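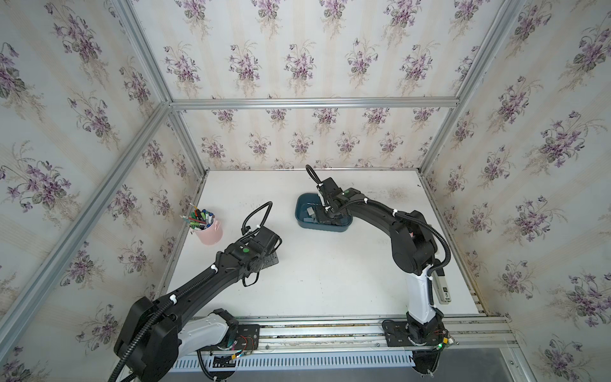 Six weeks with the Kondmont two-arm cell kit

Posted 2026-09-17 in Reviews, Bench and Cell

I've been wanting to write this one up since August, when the crates landed in our shop in Pladcombe and I lost an entire weekend to hex keys. The short version is that I love this thing. The longer version has some grumbling about cable clips and a section on wallpaper, so settle in.

What you get

The Kondmont kit is a table, a frame and the rail hardware for two small tabletop arms. You bring the arms. (Ours are the black ones with the white upper-arm covers, which we already had from an older bench.) The frame is aluminum extrusion, with posts at the back corners and diagonal bars to stiffen it up, and there are three wall panels that go in on the left, back and right. The front stays open and that's where the arms live, side by side on a rail along the front edge of the table, both reaching in toward the middle.

It ships flat. Every bag of fasteners is labeled, and the labels match the manual, and if you've ever built a cell out of somebody's leftover T-nuts you'll know why I got a little emotional about that.

Putting up the frame

Do this with two people. I did it with one and a stack of paint cans, and I don't recommend the paint cans. The posts go up first, then the crossbar on the back wall, then the diagonals. Leave everything finger tight until all the diagonals are in! The manual mentions this in a small gray box on page 25 and it ought to be on the cover. I snugged down the back crossbar early, and of course the last diagonal missed its slot by the width of a washer, so back I went.

Once it's square, though, it's square. I've checked the corners every Monday since and haven't had to touch them. You can lean on the frame while you're fiddling with a gripper and nothing shifts.

The rail and the arms

My favorite part of the whole kit. The arms don't bolt to the table, they bolt to black mounting plates, and the plates bolt to the rail. Loosen a plate, slide it over, tighten it again, and you've got a different reach. Our old bench had holes drilled straight through the top, and moving an arm meant drilling more holes until it looked like a cribbage board.

We ended up with the arms spread wide, nearly out to the corners. Closer together they had a nicer overlap in the middle but the elbows kept wanting the same bit of air. Spread out, the left arm can work low over the middle of the table while the right one folds over and reaches down into a basin near the back, and both have elbow room. If you're setting one up from scratch I'd start wide and creep inward.

Torque on the plate bolts matters. Check them after the first day of real running, then again after a week. One of mine had backed off a little on day two, and I only found it because the arm was landing a hair to the left of where I'd taught it. Since the second check, nothing.

Under the rail there's a white panel with a row of vent slots. Vacuum it! Ours picks up fluff like a dryer screen, and a soft brush attachment takes care of it in a minute.

Cables, the long section

Okay, cables. If a small cell is going to annoy you, it'll annoy you here, and the kit gets you most of the way to a good answer.

The main run goes in black corrugated conduit that follows each arm, held on with white clips. The conduit is excellent, flexible without being floppy. The clips are fine. They snap on with a lovely click, and they also slide if you give them a reason to, so I've put a wrap of cloth tape under each one. No sliding since then.

What took me longest was slack. My first try was too tidy. I had the conduit pulled in close to the arm, it looked gorgeous, and the first time the elbow opened all the way the conduit went tight as a guitar string. So now there's a generous loop around the base on the left side, and more loops up at the grippers, one arching over the top and on the left arm another hanging below the wrist. It looks shaggier. It also lets the wrist turn as far as it likes, and I'll take shaggy.

My routine for setting slack, in case it saves you an evening:

1. Power off, then fold the arm by hand as small as it'll go. Look for any loop that touches the table.
2. Stretch it out to its farthest reach. Look for any place the conduit goes straight.
3. Turn the wrist to both ends of its travel.
4. Clip it down only after all that, starting at the base and working out.
5. Run the fold and the stretch again with the clips on.

The connectors down by the base are the one bit I'd redesign. On our left arm there's a bundle of red, yellow and black wires sitting right out in the open next to the mounting plate. It works perfectly well, but I'd pay extra for a little cover, and I've printed a rough one that I haven't had the nerve to fit yet. Whatever you do, keep the bundle clear of the rail slot so it can't get pinched when you slide a plate.

The lights

There's a small green light on each gripper end, up on top where you can spot it while you're leaning in to look at something else. Those belong to the arms and not to the kit, so Kondmont gets no credit, but the rail height puts them right in your eyeline and I've come to rely on them. I glance at the lights before I reach in, then hit the stop anyway.

The walls

Now for the fun bit. The wall panels come plain, and ours are papered. Cream with pale stripes and bunches of purple violets, like somebody's very nice guest bathroom. I used a pattern from Bošković, hung with ordinary paste, and it went on without a single bubble in the middle of a panel. (The corners are another story.) Paper the panels before they go in the frame. I did the left one in place, reaching around the rail, and I'll never do that again.

The tabletop

White, smooth, and a pleasure to wipe down. It does show marks, and you'll get gray smudges and scuffs wherever things get dragged. Ours has a patch of them toward the back right that laughs at dish soap. A melamine sponge lifts most of it. I don't mind a table that looks used, but if you do, budget for the sponges.

We set up with everyday stuff on it: a pink cup stuffed with pens and markers, a dark teal basin with some gray blocks in it, whatever small flat things are handy for the grippers. That mix has been a great shakedown test. A flat piece pressed against the table tells you right away if your height is off, and a basin with walls tells you the same about your approach angle. I'd run both before trusting any new plate position.

Looking after it

I keep a card taped to the side of the bench. Every morning: wipe the table, tug each clip, look at the base connectors. Every week: vent slots, plate bolts, frame corners. Every 1,000 cycles: open the grippers up, clean the pads, check the conduit for flat spots. The whole weekly round takes me 33 minutes with coffee and less without.

I've needed one spare so far, a cracked clip, and that was me stepping on it. The Dorkton depot had a bag of replacements in the mail the next day.

Gripes

The manual is too fond of small gray boxes. The clips slide without tape. The connectors want a cover. And the hex key in the kit is a soft little thing that rounded off on me by the 42nd bolt, so use your own.

Would I buy it again?

Yes, happily. I'd ask for the longer rail this time, for the extra sliding room, and I'd paper all three panels on the floor. Next job on my list is a second basin on the left, which probably means shifting that plate again, and I'm looking forward to it more than is reasonable. If you've got yours set up narrow and the elbows aren't fighting, please tell me your plate spacing in the comments!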